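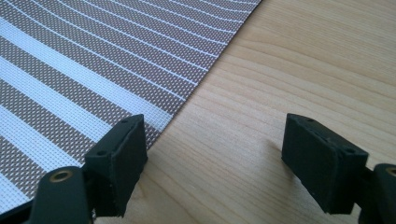

Woven placemat with brown and white stripes on a light wooden table.

How to clean woven placemats by hand

In our shop in Walldale we receive this question almost every week, especially after the April holidays. The method is simple, but it needs some patience.

You need: a bowl, 1000 ml of lukewarm water, one teaspoon of mild dish soap, a soft brush and two towels.

1. Shake the mat outside, so the crumbs fall out of the holes.
2. Mix the soap in the water. Keep it under 28 degrees Celsius.
3. Brush always in the direction of the stripes, never across.
4. Wipe with a clean damp cloth two times.
5. Put the mat flat between the towels and press with your hands. Do not twist it.
6. Leave it flat to dry overnight, away from the radiator.

For oil stains, put a little baking soda on the spot and wait 13 minutes before step 3.

Please do not store the mats folded. A fold in the weave is very difficult to remove later.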